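Working group on robot handling practice, minutes
Sep 26, 2023

Present: Hélène Gill (chair), Ihor Yurchenko, Chantal Cormier, Tùng Trình
Apologies: Audrey-Anne Melnyk

**1. Minutes of the May meeting**

Accepted with one correction. Clause 9 should read "rated grip force", not "maximum grip force".

**2. Handling of printed cards and other thin stock**

Ihor tabled draft 2 of the Rerklow handling sheet. A multi-finger hand must hold a card by opposed contact, with the thumb on one face and at least one finger on the other. Edge-only grips are not permitted above walking height of the bench guard. Card orientation is to be logged at pick-up, including upside-down picks, and is not to be corrected in the hand while the arm is travelling.

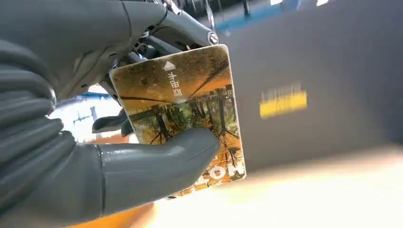 Chantal asked whether wear on the finger pads was covered. Ihor said the draft calls for a visual check every 325 cycles. Tùng preferred 100 for glossy stock. Left at 325, with the lower figure added as a note for coated cards.

**3. Wrist cables**

Exposed cables at the wrist are to be checked before each shift and the result initialled. Lutell's wording was adopted without change.

**4. Stop test records**

Nilon has sent 372 records. Almost 9 lack an operator signature. Hélène will return those for completion.

**Actions**

- Ihor: draft 3 of the handling sheet, with the coated card note
- Tùng: pad wear data from the Chan cell
- Hélène: unsigned records back to Nilon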